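The Slow Hands of Vellby

The robotics club at Vellby has set itself a modest-sounding job: get a pair of robot arms to rebuild a desktop computer. Students call the project Huvar. The prospectus calls it "the future of repair", and I have my doubts.

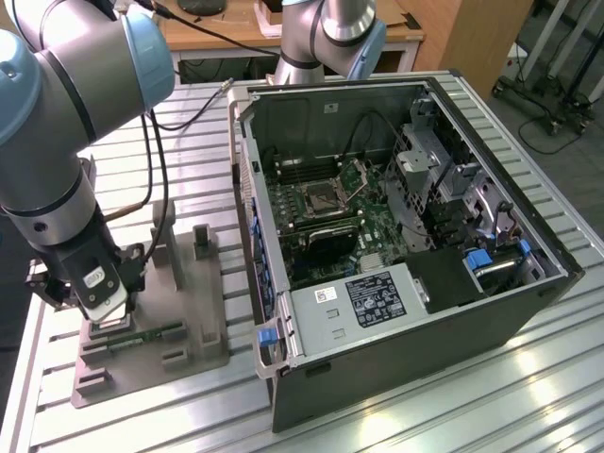

A bored teenager with a screwdriver could do most of this before lunch. The club has logged 658 attempts since July, and by its own count 238 went to plan. The rest are filed under "learning".

Processors are the hard part. A socket forgives very little, and every grip has to be planned before the arm moves.

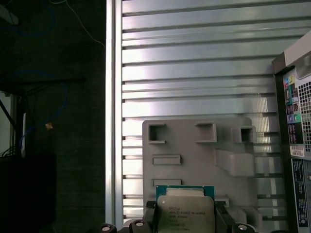
I asked whether any of it would work on a machine they hadn't practised with. There was a pause — then a long answer about funding. The Rernivitz final allows 70 minutes per team.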